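Moving my lookups from lists to hash maps

May 3, 2024

Last week I rewrote the part of Satti that matches incoming records against the ones already stored. Satti is the small inventory program I have been writing in my spare time, and the matching step was the slowest thing in it. I knew why it was slow for a long time and put off fixing it. Now that it is done I want to write down what I changed while I still remember.

The old version kept everything in a plain list. When a new record came in, the program started at the front of the list and compared IDs one at a time until it found a match or ran out of items. This is a linear search. It is easy to write and easy to read, and for a short list it is hard to beat. My first test file had 65 records in it and the import finished before I could take my finger off the key.

The trouble is what happens as the list grows. If you double the number of stored records, each search takes twice as long on average. If you double the incoming records too, you are doing twice as many searches, each taking twice as long, so the whole job takes four times the work. I had this written in a comment at the top of the file, with a note to come back to it later.

Later came when I imported the full export from Kudix, the old system I am replacing. It ran for 419 seconds. I made lunch and came back and it was still going.

A hash map works differently. You give it a key, in my case the record ID, and it runs the key through a function that turns it into a number. That number tells it which slot to look in. With a decent hash function and enough slots, most lookups go straight to the right place, and the time it takes does not depend much on how many records are stored.

Two different keys can end up in the same slot. That is called a collision, and there are a few ways to deal with it. The one I find easiest to picture is chaining, where each slot holds a short list and the program searches only that list. If the keys spread out well, each short list has one or two things in it. If they all pile up in one slot, you are back to a linear search with extra steps.

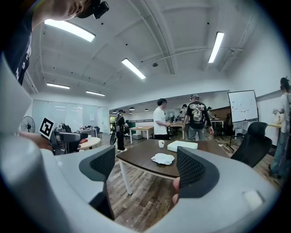

Two grippers out, one of them with its marker on top.

I wrote my own hash map first, mostly to see if I could. It had 100 slots and used the remainder after division to choose one. It worked, and the import dropped to a time I could live with. Then I looked at how full the slots were and found that a lot of them were empty while others had long chains. The IDs from the old system all end in the same two digits within a category, so taking the remainder by 100 sent every item in a category to the same slot. I should have caught that before I wrote a line of code.

Changing the slot count to a prime number helped. Resizing the table when it got too full helped more. At that point I had enough code that it needed its own tests, and I was spending my evenings on a hash map when I wanted to be working on an inventory program. I threw it out and used the one in the standard library. The full import now takes 7 seconds, and most of that is reading the file.

There were a few things I had to fix along the way.

The first was ordering. My reports were printing items in the order they sat in the list, and I had never sorted them on purpose. Once the list was gone, the order was whatever the map felt like giving me. I added a real sort before printing. It should have been there from the start.

The second was duplicates. A list doesn't care if you add the same ID twice, and the old search always returned the first one. A map replaces the old value with the new one and says nothing. The export had some duplicate IDs in it, so a few records changed after the rewrite and I spent an evening working out where the old values had gone. The import now checks whether a key is already there and writes a line to the log if it is.

The third was keys that looked the same and were not. Some IDs had a trailing space. My old comparison function trimmed both sides before comparing, so I never noticed. The map hashes exactly what you give it, and "A12" with a space after it is a different key. I trim the ID once now, when the record is read, and nothing after that point has to think about it.

I left the list in place in one spot. The settings screen has a handful of options and looks them up by name, and there is no reason to change it. The map also uses more memory than the list did, though on my machine I can't say I noticed.

Next on my list is the search box, where people type part of a name and expect to see matches. A hash map is no use for that, because half a key hashes to something unrelated to the whole key. I have been reading about tries and also about just keeping a sorted array and doing a binary search for the prefix. The sorted array looks like less code, so I will probably start there. I hope to have something working in June.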